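Varkach project update: scooping to a target weight

2025-04-16

The Varkach project began in December with a narrow goal: get a robot arm to put a requested weight of dry food into a bowl, using an ordinary scoop and an ordinary kitchen scale. Readers of the last issue will remember that we had the arm moving beans but had no good way to make it stop at the right amount. We now have a method that works well enough to report, along with a list of things it still gets wrong.

Most earlier work in our group treated scooping as a motion problem. You plan a path into the container, through the food, and out again, and you judge the result by whether the scoop comes up with something in it. Weight was left for later. When we tried to add it at the end, by repeating the same motion until the scale read high enough, the arm overshot nearly every time. One full scoop of beans is a big step when you only need a little more.

The new method, which we are calling Bisura after the test kitchen where it was first run, makes two changes.

The first is that the policy is told how much weight is still missing. Before each scoop, the remaining amount is passed in as a single number next to the wrist camera view. During training, every recorded scoop is labeled after the fact with the weight it delivered, so that a small scoop becomes a good example of how to deliver a small amount. We did not have to ask the people teaching the arm to hit any particular number. They scooped however they liked, and the labels came from the scale.

The second change is a separate pouring step for the last part of the job. When the missing weight drops below a set threshold, the arm tilts the scoop in short moves and waits for the reading to settle between them. It's slow to watch. It also accounts for most of the gain in accuracy.

The training set has 573 recorded scoops. We split them by session and held out 128 for checking the weight predictions, which left 445 for training. All of the food was dry and free-flowing.
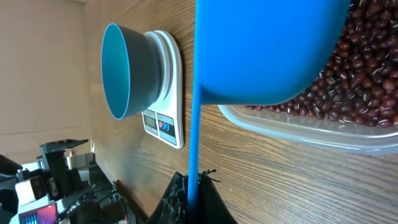 Why not use a force sensor in the wrist and skip the scale?

A force sensor would tell the arm what is in the scoop before it pours, and that would be useful. Ours drifts too much for light loads, especially after the arm has changed its angle, and the correction we tried was less steady than simply reading the scale. We also wanted a setup that another lab could copy at low cost. A wrist sensor is still on the list for later, mainly as a way to decide early that a scoop is too full.

For the main test we ran 217 trials with targets spread over the range we care about. A trial counted as a success if the final weight landed within 3 grams of the target and no food ended up outside the bowl. We compared the full method with the old repeat-until-heavy-enough routine, and with a version that had the missing-weight input but no pouring step.

The old routine was the worst of the group, as expected, and its misses were nearly all overshoots. Adding the missing-weight input alone fixed the early part of each trial. The arm took deep scoops when it had a long way to go and shallow ones near the end. It still tended to go over on the last scoop, though, because even a shallow scoop varies. With the pouring step added, most of those last-scoop errors went away. The full table is being checked by our partners at Harawira and will go into the written report. We would like to hold the exact rates until they have rerun the scoring on their side.

Some failures are worth describing now.

Low containers are hard. As the food level drops, the scoop has to run close to the bottom, and the policy becomes cautious and comes up nearly empty. It will repeat this several times before it picks up enough to matter. Tilting the container would help, but that calls for a second arm or a fixture, and we have stayed away from both so far.

Settling time matters more than we thought. Kitchen scales smooth their readings, and for a short while after a pour the number on the display lags behind the real weight. In early runs the controller read too soon, decided it was short, and poured again. A longer wait fixed it at the cost of slower trials. We are testing a rule that waits only until two readings in a row agree – simple, but it seems to save a good part of the lost time.

Grip slip is the third problem. The handle can turn slightly in the fingers when the scoop is pushed into a deep pile. The policy sees the new angle through the wrist camera and often makes up for it, but in the pouring step a small turn of the handle changes where the food falls. We now have the arm stop and check the scoop angle before the first pour of each trial. Softer finger pads are being tried as well.

We have also been asked about powders. The short answer is that flour does not work yet. It packs, sticks to the scoop, and then drops in clumps, so the short tilting moves don't give small, even amounts. Tapping the scoop is the obvious thing to try, and a student project on it is planned under the Gostitton program. Rice and lentils have behaved much like beans in the few runs we have done.

The next round of work will use the same policy with scoops of different shapes and sizes, with no extra training at first, to see how much of what it learned is tied to one tool. After that we plan to add a second food in the same session, so the arm has to reach one target, change containers, and start on another target in the same bowl without zeroing the scale.

The recordings and the labeling script will be shared with partner labs once the Harawira check is finished. Groups that want to try the method before then can ask for the current controller settings through the project mailing list. Please say which scale you plan to use, as the wait times depend on it.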